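Progress update to the Stosard fund – the Zesham kitchen corner, 5th August

Hello again! I promised you something a bit fuller than February's note, so I've put the kettle on and I'll try to go through it properly.

The tableware is sorted at last. We'd been limping along with odds and ends from the old cupboard, half of it chipped, and your grant let me clear the lot and start again. I ordered 61 pieces from Van Hecke and 38 have come so far. The rest are on back order (mostly bowls, annoyingly) and they now say 14 working days. I've gone for plain shapes in soft colours – blues and a pink – and I'm very pleased with them.

We also settled the great table question. I'd wanted cloths, but they slide about and need washing constantly, so it's a plain brown mat on the white table instead. It wipes down in seconds and the pale plates show up nicely against it.

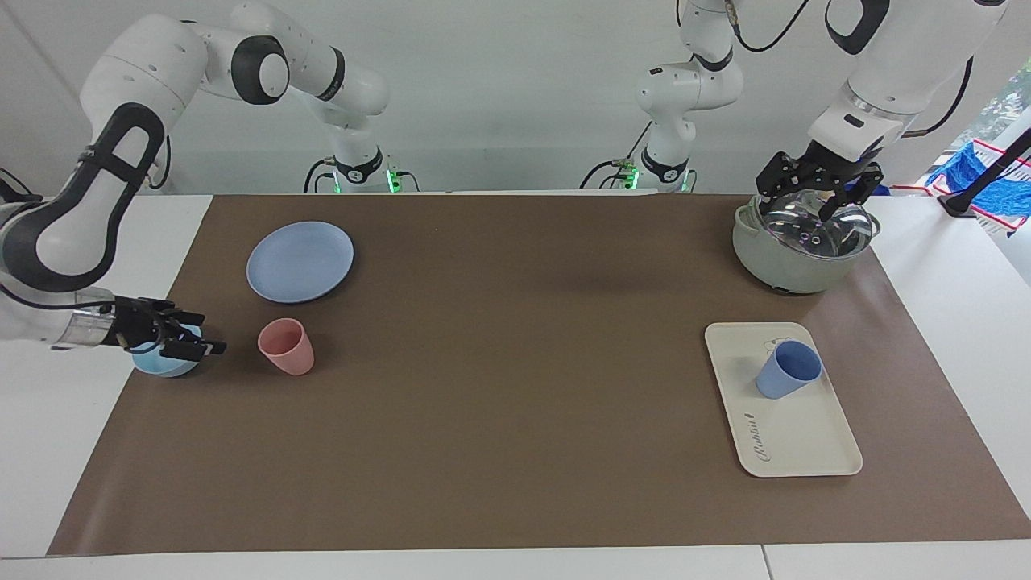
Money next. The mats came in £23 under what I'd put in the budget, and I'd like to move that across to shelving if you're happy with it. The Urno shelves are the ones I mentioned before, and the price hasn't gone up yet, so a quick yes would be lovely!

What's still to do: labels for the cupboards, a proper drying rack, and somewhere sensible for the cups, which are living in a box under the sink at the end of each day. I also need to chase the invoice for delivery – they've charged us twice, I think, and I'll send you the corrected one when I have it.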